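Bralta Box Notes
README for the packing and unpacking collection

Welcome, and thank you for reading this before you open any of the folders! Bralta is a set of short records about cardboard boxes: how they stack, how they wear, how they fold flat, and what becomes of them after a few months of being filled and emptied again. It grew out of a move. When the Mathias storeroom changed buildings in March we had far more cartons than shelves, and Prys Hughes began keeping a note for each one so that the good ones wouldn't end up in the recycling with the bad. The notes got longer, as notes do, and here we are.

What you get

The collection has 1000 entries covering 200 boxes. Each entry is a few lines of plain text, and a good many have a picture beside them. Boxes are grouped by size, and we only use 2 size names, large and small. We did try a finer scale early on, but we kept disagreeing over the middle ones, and it was taking up whole afternoons.

Fields

box_id: a short code, never reused
size: large or small
handles: yes, no, or unsure
corners: sharp, soft, or crushed
seams: free text
notes: free text, sometimes rather a lot of it

Please read the notes field even if you think you don't need it. Tudur Vaughan wrote most of them and he is generous with detail – which tape lifted the brown layer, which lid springs back up unless you lean on it, that sort of thing.

How we judge wear

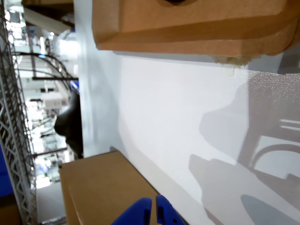
Corners are the first thing we look at, before the seams and well before the faces, and we ask that anyone adding entries keep to the same order. A corner counts as soft once it has lost its point but still holds its shape. The large tan box is a fair guide, with its slightly rounded corner at the right of the lower face, and we would put it down as soft and leave it at that. Its handle opening goes under handles as a yes. The ragged pale strip hanging under its bottom edge belongs in notes, and "torn fibers, cardboard or foam" is a perfectly good way to write it. On the smaller box, the folded seam where the lid meets the side goes under seams.

Known gaps

There are 73 entries with no corner value. Most come from the Uvport shelf, where the boxes stood too close together to check properly, and we would sooner leave a blank than guess. Entries marked Bromix follow an older form that had no handles field, so they all say unsure.

Corrections are very welcome, however small. Send them to Prys with the box_id in the first line, and please be patient with us during packing weeks.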